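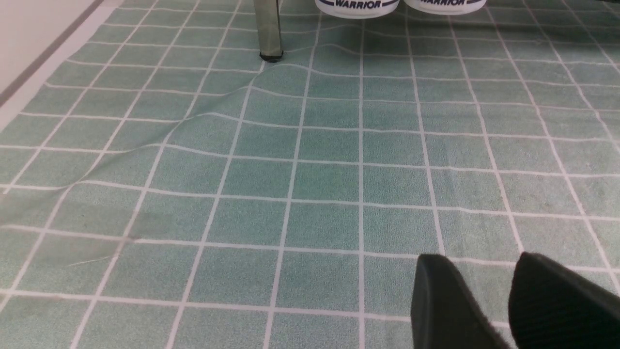 Tanoli Home Forum > Entryway and Storage > Fabric mat creeps under metal shoe rack

gridline_54
I have a soft fabric floor mat (Gistden, teal with a white grid) on a smooth hard floor, and a two-level metal shoe rack on top of it. Within a few weeks of laying it flat, a fold forms at one of the legs and runs off diagonally. I lift the rack, pull the mat square, put the rack back, and the fold returns in the same place. The floor is level to within what my level can show. The mat has no backing of any kind. Looking for a fix that doesn't involve glue.

parquetry
How is the rack being loaded? A rack that gets nudged every time someone pulls a pair out will walk. If one foot grips the fabric better than the others, the fabric goes with that foot and the rest of the mat stays where it is. That gives you a fold starting at the foot.

gridline_54
Slides on top, canvas shoes on the lower level, a few books lying flat at the back. The pair in daily use stays on the mat in front.

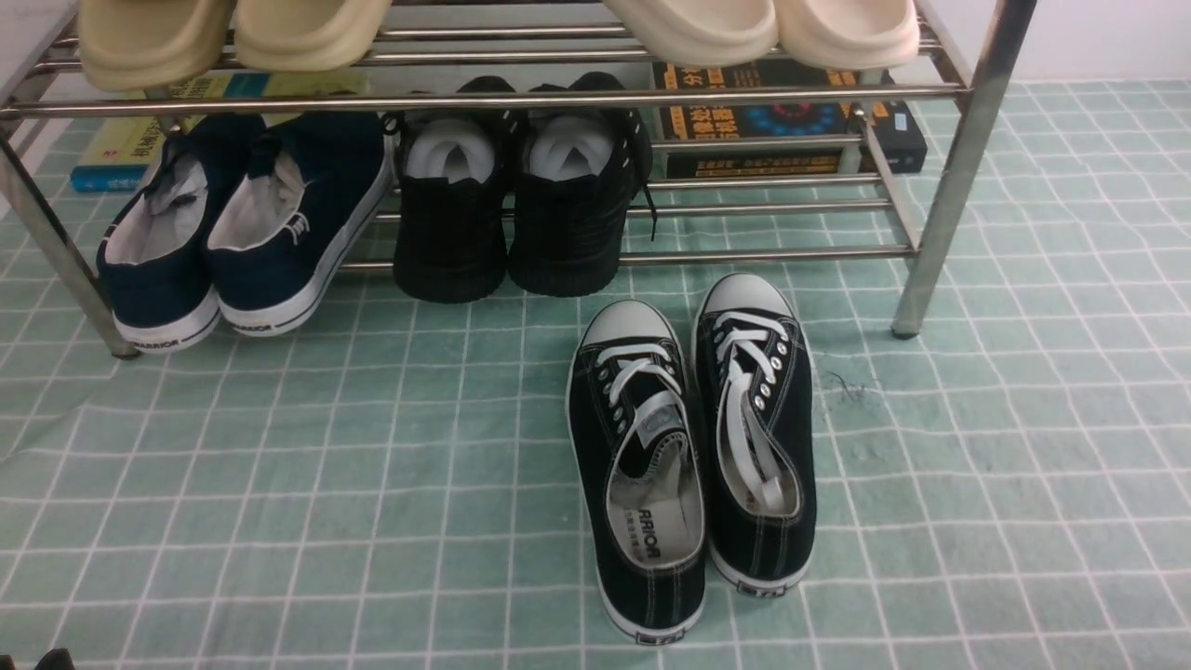 Does the rack need to stand on the mat at all?
The rack can stand on bare floor behind the mat, provided its feet have caps that won't mark the finish.

parquetry
That would be my first choice as well. Fabric in front for the shoes you step out of, nothing under the rack.

hallcloset
Disagree. With the rack off the mat you have a loose piece of fabric in a doorway and nothing holding it down. An unbacked mat on a smooth floor slides underfoot. I had that arrangement for one winter and went back to weighting the rear edge with the rack. The fold is a nuisance, but it is at the back, out of the walking path.

parquetry
A fold that runs out from a leg doesn't stay at the back. Check where it ends.

gridline_54
It ends well out to the left. I can step over it, but I'd prefer not to have to. 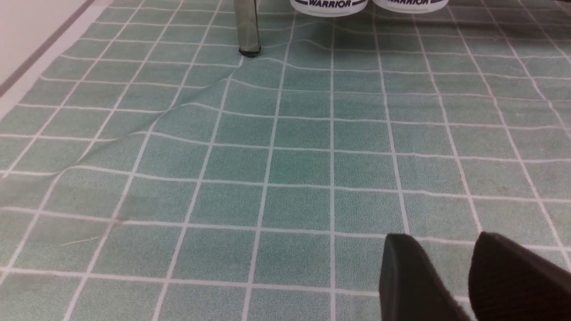 Fold running down and to the left from the foot of the leg.

hallcloset
OK, that is longer than I had assumed. I still wouldn't leave the mat loose. Put an underlay beneath it. Kuketti sells an open-mesh rubber one by the roll, cut with scissors. Keep it an inch short of the mat on every side so it doesn't show.

tread_depth
Two things to check before buying anything.

1. Foot caps. Pull each one off and look for grit or a burr. A worn cap lets the tube edge bite into the pile. Mine were Hunasier replacements, bought by inside dimension. Measure the tube with calipers if you have them.

2. Load. Move the heavy items over the legs. Books at mid-span make the rails flex, and the feet splay slightly each time weight goes on or comes off. It is a small movement, but it only goes one way on fabric.

parquetry
I doubt the splay matters on a rack that size. Shoes weigh very little.

tread_depth
Books don't. I measured 20 mm of creep on mine in a month, with a strip of tape on the floor as the reference. After moving the books to a shelf it was too small to measure.

gridline_54
Moved the books out and cleaned the caps. One had a bit of grit in it. Used the printed grid to line the mat up with the baseboard, which at least makes any drift easy to read. Mesh is ordered. I will put tape down at the front corners and report back in October.

hallcloset
Wash the mat before the mesh goes down. Dust on the underside keeps the rubber from gripping.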